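How to set up a one-day food distribution point

By Fongchan Suksawat
26 December 2022

I have set up distribution points in school halls, a bus depot and once, for a very long afternoon in Zatari, a former cinema with the slope still in the floor. What follows assumes a building with a roof, a lorry that arrives on the correct day and a list of households that has been checked. Adjust your hopes accordingly.

Step 1. Fix the ration before you fix anything else

Write down what one household receives, by weight and by item, and put it on the wall in every language people will read it in. At Chareonsuk we gave each family 10 kg of rice, 5 kg of maize meal and a bottle of oil. Someone senior suggested deciding about the lentils on the day. Don't decide about the lentils on the day.

Step 2. Mark the route

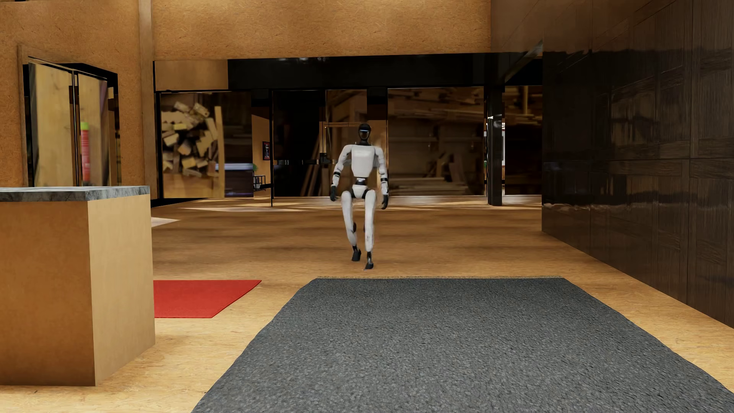
People should come in by one door and leave by another, with no point at which the two streams meet and discuss what they got. Chalk the route on the floor the evening before and walk it yourself. Hold your arms a little away from your sides, as the robot does, and take a full stride with one leg well out in front. If you brush a table doing that, the lane is too narrow for anybody with a sack on their shoulder, let alone a sack and a toddler. Move the tables and walk it again.

Put the registration desk just inside the entrance and the food as far from it as the room allows. A desk next to the rice will be treated as a rice desk, whatever the sign says.

Step 3. Unload and stack

Sacks go on pallets, away from the walls, with the oil kept well clear of the flour. Stack to a height the shortest person on the team can reach. Count the delivery against the waybill while the driver is still present and still needs your signature. Torn sacks get their own corner and their own line on the form. Our supplier, Fasen, replaces them, but only after receiving the form in what I can only describe as mint condition.

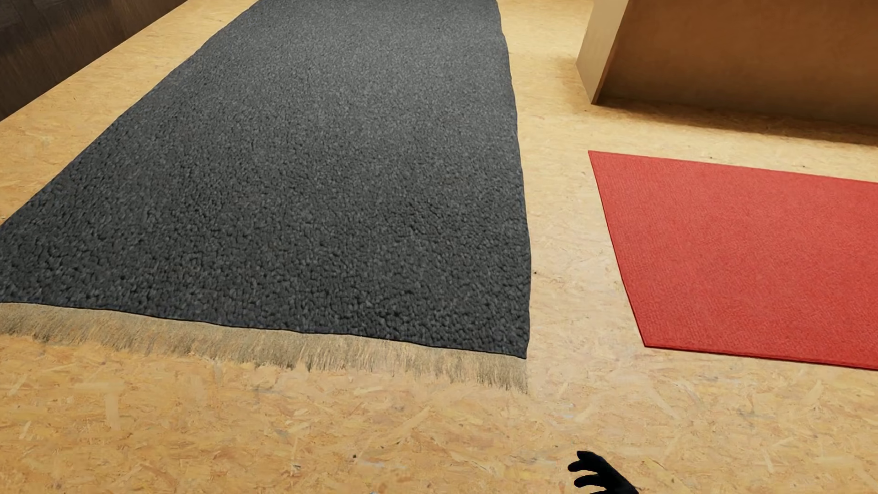 Have the forms ready before the doors open, clipped to something solid. We use the Classide tally sheet, which has 17 columns and needs perhaps half of them. Fill in the household number, the size of the family, what was handed over and who collected it, then draw a line through the rest before anyone gets creative.

Step 4. Open the doors

Call people in small groups by time slot. Older people, pregnant women and anyone who can't stand for long go first, and should be told so outside, loudly, so that they don't have to ask. Keep a separate table for complaints — with a chair on each side of it — and staff it with your most patient colleague.

Step 5. Close and count

Stop registration at the advertised hour, but serve everybody already in line. Then count what is left and compare it with the tally sheets. In September mine disagreed by 14 bottles of oil, all of them under the complaints table, where they had been holding the cloth down. Write up the difference the same evening, sign it and send a copy with the driver.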